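The Night Ferry to Tornen

The ferry left at 11 p.m. and Sylvain Brunet was the last one on it. He had one suitcase and his mother's address book. The book had eighty-eight names in it, and he had called eighty-five of them to say she was dead.

The three he had left were all in Tornen. None of them had a phone number, only a street.

He bought a coffee and sat by the window, where there was nothing to see but his own face and the lights of the car deck.
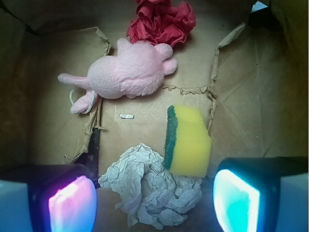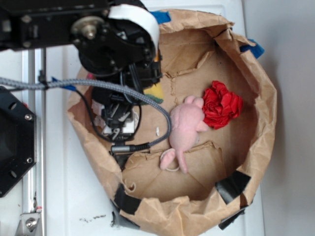
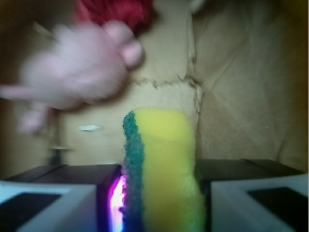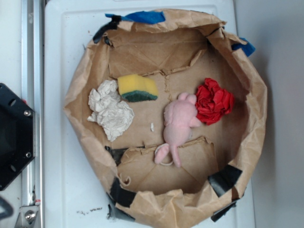
Kumiko Wada thought he should have written letters. She had told him so on the phone, twice, and she said it again when she picked him up at the dock a little before six in the morning. A letter could be read sitting down. A man at the door with a suitcase was bad news before he opened his mouth.

"I started three letters," Sylvain said. "They all sounded like the bank."

"Then let them sound like the bank."

She drove him up the hill anyway. It was December and the road had been salted. She kept both hands on the wheel and did not ask about the funeral.

The first name was Romain Bailly. The house was at the end of a row and there was a light on in the kitchen. Sylvain knocked and a young woman came out in a coat and slippers. Romain Bailly was her grandfather, she said, and he had died in the spring. She looked at the address book.

"Is he in there?"

Sylvain showed her the page. His mother had written the name in green ink, then the street, and under that, "owes me a ladder."

The young woman laughed and then put her hand over her mouth. She went around the side of the house and came back with an aluminum ladder, and they tied it to the roof of Kumiko's car with clothesline. It took a while. Sylvain did not know how to say he lived in an apartment.

The second name was Fuad Woldegiorgis. He had moved to the mainland years ago, and the man who had his house now thought he might be in Plesumier, or had been. He wrote the town down on the back of a receipt. Sylvain put the receipt in the book at W.

"That leaves one," Kumiko said.

"Raphaël Barbier."

She turned off the heater. "He's at 464, up past the school. You know who he is?"

"No."

"All right," she said.

The last house had a blue door and a bench beside it. An old man was sitting on the bench with a blanket on his knees, though it was cold enough that Sylvain could see his breath. He watched them park. He watched the ladder. When Sylvain got out, the old man moved over to make room.

"You have her forehead," he said.

Sylvain sat down. He had said the sentence eighty-five times and had it down to nine words, and now he could not find the first one. He held out the address book. Raphaël Barbier took it and turned to B without looking for the tab. His own name was there, with the street and nothing else. He ran his thumb under it.

"When?" he asked.

"Three weeks ago. In her sleep."

The old man nodded. Down at the harbor the ferry was loading for the trip back, and they could hear the trucks going over the ramp one at a time.

"She wrote this before you were born," he said. "She still made her sevens that way?"

"Right to the end."

Kumiko had stayed in the car. After a while she got out, untied the ladder, and leaned it against the side of the house.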